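From: Meriem Zerouali
To: prarnivora-growers
Date: 20th March
Subject: Re: Sundews coming out of dormancy

On Monday Lullus wrote:
> My two trays are still brown in the middle. Should I start
> watering from below again, or wait? Also, is the September
> seed any good by now?

Start now, but keep it shallow. I put 4 trays back in water last week and left the rest dry for the time being. Tap water here is too hard, so I use rain water only.

My order for this spring:

1. Trim the dead leaves down to the crown. Small scissors are fine - just don't pull.
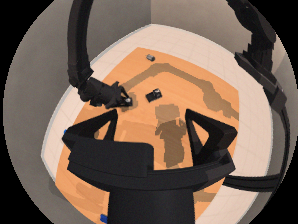
2. Repot anything that has lifted out of the moss. Fresh peat and sand, no feed.

3. Move the trays to the brighter bench after 10 days, and shade them at noon for the first week.

As for the seed, it keeps well if it stayed in the fridge. I sowed 63 from the same batch and the first ones are up. Scatter it on the surface and don't cover it.

Bouzid asked about the swap list. It is still open - send me your spares and what you want in return, off list please.

Meriem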